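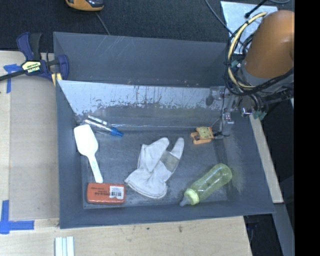
Zemlow Gets His Winter Blanket Fitted

October
Posted by Omprakash Dwivedi
Home | Barn Log | Feed Notes | Contact

Zemlow dropped more weight over the summer than I wanted, so this year he is getting a blanket before the nights turn cold. He is 24 hours a day on pasture except in ice, and the old turnout sheet had torn at the left shoulder where he rubs it on the gate.

I drove to the tack shop in Kestville and came home with 2 blankets to try. The first was cut too narrow in the chest. I could get the front buckles closed, but when he put his head down to graze it pulled tight across the withers. The second is a size up and sits where it should. It hangs a little long behind – he doesn't seem to care.

Śliwiński came out the same afternoon to do his feet. The fronts had flared a bit and she took them back more than usual. She wants to see him again in 6 weeks, and no later, with the ground as soft as it is. Cludiren, the mare he lives with, got a trim too and was rude about it, as she always is with her hind legs.

Hay is the other thing. I have 600 dollars left in the winter budget and the man down the road wants most of that for his second cutting. It smells fine and I found no mold in the bale I opened. I'll probably take it. Last year I waited and ended up paying 800 for worse.

Zemlow wore the blanket overnight and it was still straight at 6 in the morning. Mud up to the belly strap, no rubs. I took it off when the sun got on the barn and hung it over the rail to dry.

I still need to fix the gate.

4 comments | 2 shares

Older Post | Newer Post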